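Ticket: Garment cell stops mid-fold, blames everybody
Queue: Kutcombe floor support
Status: Open – waiting on requester
Opened by: Nga Mạc
Assigned to: Prasert Wongsuwan
Priority: High (set by requester), Normal (set by queue), High (set by requester)

Description

Cell 2 halts during the T-shirt routine with "zone rule violated, motion inhibited." No human is in the zone. No human wants to be in the zone. Restarting clears it for a few shirts and then it goes again. Started the morning after we loaded the new Meesuk rule set, which I am told is a coincidence.

Please advise. I have attached the log and my feelings.

Comment – Prasert Wongsuwan, 9:40 am

Thanks, got the log. The feelings didn't upload.

Before anything else, can you confirm which version of the cell rules you're running against? The rule set and the printed rules on the cell door are supposed to match. Kutcombe has a history here.

Comment – Nga Mạc, 9:52 am

The door says revision 12. The controller says revision 31. I don't know where the ones in between went. The door sheet is laminated, so everyone assumes it's right.

Comment – Prasert Wongsuwan, 10:15 am

OK. Take the door sheet down today, please, even if you have nothing to put up yet. Put up a note that says to ask the cell lead. A wrong sheet at a cell door gets followed by precisely the people you'd want to have the right one.

On the fault itself. Of the 83 stops in your log, all but a handful land within a second of the grip closing. The zone rule in the new set doesn't only watch for people. It also checks that the tool stays inside the work volume, and the work volume is measured from the table edge. Who last measured the table edge?

Comment – Nga Mạc, 10:31 am

Define measured.

Comment – Prasert Wongsuwan, 10:34 am

With an instrument.

Comment – Nga Mạc, 10:58 am

Then I can't give you a name. The table was moved in August to get at a socket and moved back "to where it was" by eye. I have now measured it and it is about an inch closer to the arm than the config thinks. I'd like it noted that I found this myself and was not happy to.

Comment – Prasert Wongsuwan, 11:20 am

Noted. That's most likely your fault right there. Grips near the front edge put the wrist outside the volume and the controller does what it was told.

Please do it in this order:

1. Lock out the cell. The pause button on the tablet is not a lockout.
2. Fix the table to the floor marks. If there are no floor marks, make some.
3. Re-teach the table edge using the Trutport routine, all four corners. The routine will accept two corners and look pleased about it. Do four.
4. Run slow, no garment, then slow with garment.
5. Write down who did it and get a second person to initial it.

Do not widen the zone to make the fault go away. I mention it only for completeness.

Comment – Nga Mạc, 11:26 am

Asking for a friend: if somebody had widened the zone on the evening shift, where would that show?

Comment – Prasert Wongsuwan, 11:29 am

Parameter history, third tab. Tell your friend to put it back before step 1, and to write that down too. Nobody's getting in trouble for it, but a limit that gets changed without a signature is just a number somebody liked.

Comment – Nga Mạc, 2:05 pm

Friend has put it back. Friend has signed. Friend was surprised the history has a third tab.

Table is bolted, marks are painted, four corners taught. No-garment run at slow speed was clean. I'm going on to slow with garment. We're using the lime shirts because the black ones confuse the camera and I only want one argument at a time.

Side question while it runs. The rules say "the area around the cell shall be kept clear." Clear of what, and how far? I have tripods near the back corner that belong to everyone and therefore to nobody.

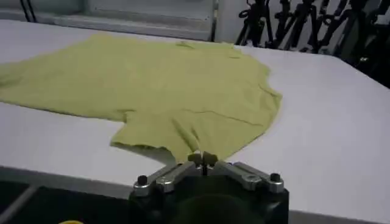
Also, Skereck sent their own checklist for the gripper, and it disagrees with ours about when to inspect the finger pads. Ours says weekly. Theirs says at the start of each shift. Which one wins?

Comment – Prasert Wongsuwan, 2:40 pm

The stricter one wins. That's in section one of our rules, the section people skip to get to the diagrams. So pads get checked at the start of each shift, and I'll change our sheet to say so.

On "clear": agreed, it's badly written. What we mean is nothing loose within full reach of the arm, including whatever it's holding. People forget the second part. A shirt held by one corner reaches a good deal farther than the gripper does. Measure from the base at full stretch, add the longest garment you run, and anything with legs goes outside that line. Same for cables: tied back, or outside.

Comment – Nga Mạc, 3:12 pm

By that measurement the tripods have to go, and so does my chair.

Slow with garment finished, no stops. Not calling it fixed until the evening shift has had a go. Can you send the current door sheet? Unlaminated is fine.

Comment – Prasert Wongsuwan, 3:20 pm

Attached, revision 31 with the pad change penciled in. Please don't laminate it, I'm reissuing once "clear" has a number next to it.

Leaving this open. Send me the evening log and a copy of the initialed sheet, both initials legible.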